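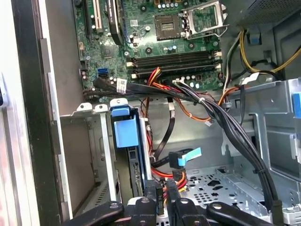

Home Issues Authors Search
Nov 7, 2020 – Şengül Karaca, Virkia
Last updated in September

3.2 Disassembly of desktop units

Units received at the Skarkville site were opened from the side and stripped by hand in a fixed order: memory, processor, drives, cabling, board. Cable removal was timed separately.
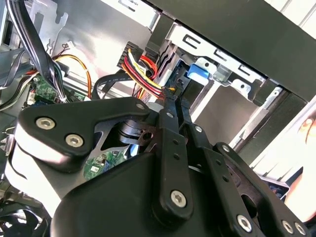

Drive retention differed between suppliers and affected handling time. Screwed drives required a median of 185 s. Clip-retained drives were released without tools, and a light blue plastic latch on top of a dark drive assembly (Fig. 7) was easily located by operators new to the line. Clips were sorted with mixed plastics.
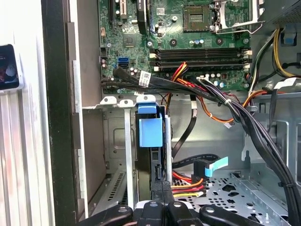 Vol. 7, p. 80

Fig. 7. Case interior, side panel off. Processor socket and memory slots unpopulated; cable bundle in place.

Bundles crossing the board were left until last – early cutting damaged the connectors and lowered the resale grade assigned by Jendevport. Labels on cables were retained for tracing.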